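Subject: Re: [kitchen-users] Storage of serving spoons and small utensils
From: Shared Facilities Office, Wulix House

Dear members,

The office refers to the following message, received from the Dilline corridor on Friday:

> The drawers under the cooktop are full again. Could the plastic
> spoons be kept somewhere else? At the last supper we had to open
> every drawer to find them. We would also like to know whether the
> Grabowska order is still coming.

With effect from June, plastic spoons will no longer be stored in the drawers. They are to be kept in the small white basket on the kitchen table and placed there with the handle down. The drawers are reserved for knives, ladles and other cooking utensils.

Members are asked to observe the following as well.

Spoons are to be washed and dried before they are returned to the basket. The basket itself is to be rinsed once a week by the corridor on duty. It should be lifted from the table for this purpose, as the flowered tablecloth stains easily.

Sauces and oils may remain on the counter. Bags of vegetables should be put away by 9 p.m.

The Grabowska order has been confirmed. It consists of 252 spoons, of which 100 are set aside for the Vokance supper. The remainder will be issued to the corridors on request. No corridor should purchase its own supply in the meantime.

Requests for additional baskets may be sent to this list. The office has 2 in stock and will assign them in order of receipt.

Shared Facilities Office
Wulix House

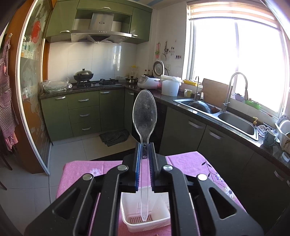
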